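Home Talks Workshops Archive Contact

Can It Tidy Up Yet? Speaker notes
Siv Solheim, 11 February 2025

Slide 1. Hello, thank the Udgate people. Ask who put their own groceries away last night. Wait for the groans.

Slide 2. The chore is a blue bin. The green box is in it, the silver cylinder with the purple cap is still in the left hand. The right hand is pointing at the ceiling. I have worked shifts with that guy.
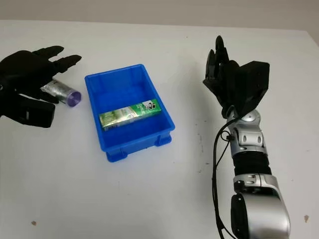

Slide 3. What the shop floor wants
Overgaard packs 3,000 orders a day, 262 of them with something crinkly inside. Crinkly is hard. Pause here, drink water.

Slide 4. So, yet? Bins, getting there. My kitchen drawer, ask me in May. Take questions, 7 minutes.

Related talks
Who Folds the Towels?
Wostholm: Notes from the Packing Line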